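Limstead refurbisher starts on retired desktop boards

2 min read

Surkon has begun stripping and rebuilding a batch of 34 retired office computers at its Limstead workshop, the company said Monday. The work covers memory, processors and add-in cards, with the main boards kept in their cases where possible.

The boards are an older type with memory slots on both sides of the processor socket. One of those on the bench carries a Dell logo and a 2009 copyright line.
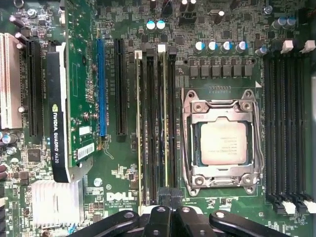 Processors are checked in place first. The metal lid on each chip is wiped clean of old paste, and the part number is logged before the socket is opened. A chip that fails the first power test is swapped for one from the same batch — mixed part numbers are not used.

Cases are laid on their sides for the bench work, which leaves the board, the wiring and the drive cage within reach.
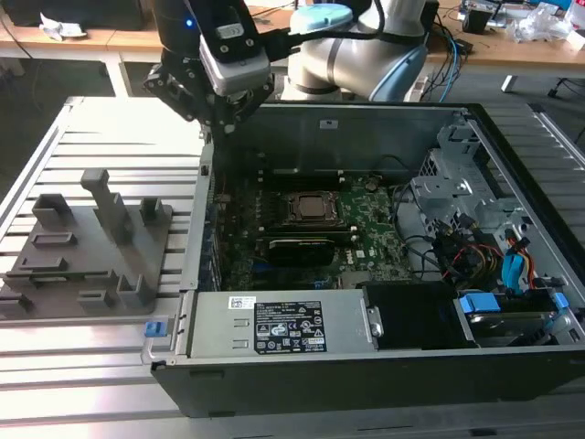
Open desktop case on the work table, with the processor seated and no cooler fitted.

Memory takes up most of the schedule. Modules are pulled, sorted by size and speed, and stood on edge in slotted plastic holders until a matching set is ready. Surkon uses holders made by Hsieh, a local molding shop, and orders them in one pattern so that a board can be moved from one station to the next without being laid flat.

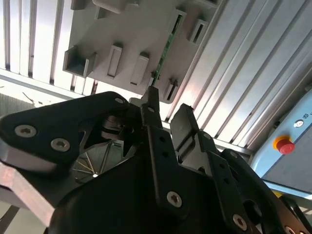
Sockets and slots

An empty socket gets a cover as soon as the processor is out. The contacts underneath bend easily, and a bent contact usually means the board is sold for parts. Of the boards inspected so far, 2 have been set aside for socket damage.
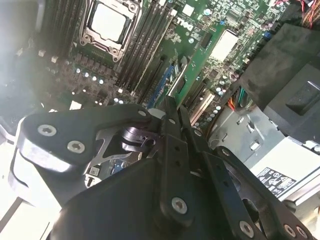
Expansion cards are tested last. Graphics cards that pass go back into the machine they came from, and those that fail are sent out with the scrap metal. Power supplies are load-tested on a separate bench and replaced if the output drifts.

Finished machines will be sold through Trulex, a reseller, with a fresh drive and no operating system. Surkon expects to complete the batch in about 56 working days — a second lot of 44 machines is due in November.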